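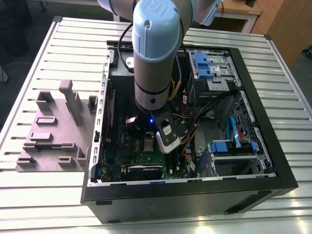

Retiring the imaging server. I'm going to talk about how we stopped building desktops from a master image and moved the job to a cloud management service. Start with where the old way came from. When every PC was a tower like the one on the slide, lying on its side with the panel off so you can get at the graphics card, we assumed the machine would come to the workshop anyway. Somebody had it open, so somebody might as well plug it into the imaging network. That assumption lasted a lot longer than it should have.

Say who I am. Desktop team at Palacios, 147 managed PCs across two buildings, plus laptops that I am leaving out of this talk. Ask who in the room still runs an imaging server. Wait for hands.

What we had

One server, named Zotmont, in the main building. It held the master images, the driver folders and a pile of scripts. A PC booted from the network, pulled the image, joined the domain and ran the scripts. On a good day that took most of a morning for a small batch.

Problems, quickly:

The image was out of date the week after we made it. Every new PC then spent its first afternoon installing updates.

Driver folders were kept by model, and people copied the nearest one when a new model came in. We had folders with names like "new2" and "use this".

The second building had a slow link, so PCs were carried over to be imaged and carried back.

The scripts had passwords in them. Say this plainly. Other people have the same problem and it helps if someone says it first. 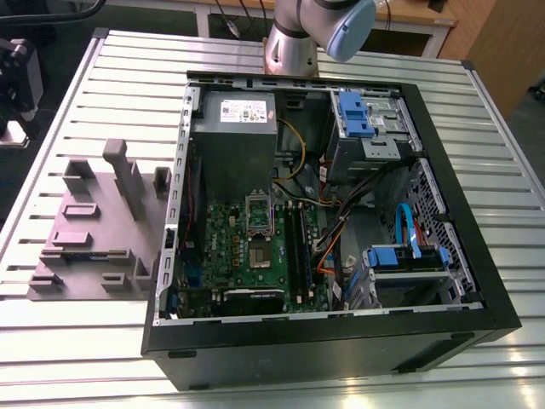 Photo: Iraís Chávez

What we wanted was a PC that could be taken out of the box at somebody's desk, connected to the internet, and signed in with a work account. The service sees that the device belongs to us, applies the settings, and installs the apps that go with that person's group. We keep the Windows install the vendor ships. We don't replace it.

We picked Dresum for this. I'm not here to sell it. Most of what I say applies to whatever service you use, and the order you do things in matters more than the product.

Step one was inventory

We thought we had a list of hardware. We had three lists. The purchasing sheet, the directory and the asset labels all disagreed. Registering a device in the cloud service needs its hardware ID, so we had to sort this out before anything else.

Tip for the room: get the supplier to register new devices at the point of order. Ask for it in writing. For the PCs you already own, run the collection script through your current tools while you still have them. Don't switch the old tools off first. We did that in one department and ended up visiting desks with a USB stick.
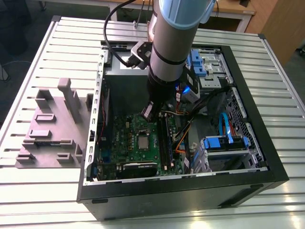
We also found directory entries for PCs that had been scrapped years earlier. Those went into a disabled group for a month before we deleted them. One complaint came in, from a PC that ran a door display and had been renamed by hand.

Step two was the settings

Group policy had grown for years. There is a temptation to export all of it and rebuild each setting in the cloud portal. Don't. We printed the list and went through it with one question per line: what breaks if this is gone? A lot of it was for software we no longer use. Drive mappings took the longest, and we replaced most of them with shortcuts to shared libraries.

Mention the conflict problem. For a while some PCs got the same setting from group policy and from the cloud, with different values. Which one wins depends on the setting. Our fix was to move whole groups at once and take the old policy off the same evening.

Step three was the pilot

Seven PCs, all in one office, all used by people who would tell us when something was wrong. Iraís Chávez ran this part and kept the log. Her slides from the Tukirness user group are shared in the same folder as mine.

What the log showed: setup worked, but big apps held it up. People sat looking at a progress screen. We changed it so that only the security tools and the mail client had to finish before sign-in. The rest installs in the background. Complaints dropped off after that.

Second item from the log: local printers and label printers. If a driver needs admin rights, package it before you move that desk. 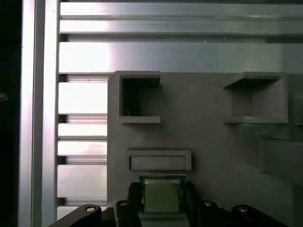
Rollout and what's left

We moved by department and stopped for the month of November, when finance asked for no changes. The first 100 PCs were done by the time we paused. The others went faster, mostly from us having the app packages ready.

Zotmont is still powered on. Two lab PCs need an older build with a vendor's card and software, and the vendor will only support a full image. We moved the images for those to an external disk with a written procedure, and we test a restore each time the procedure changes. Server gets shut down after the next successful test.

If there's time: show the app status report and the device retire button. If not, skip to questions. Handout has the script for collecting hardware IDs and the blank settings worksheet.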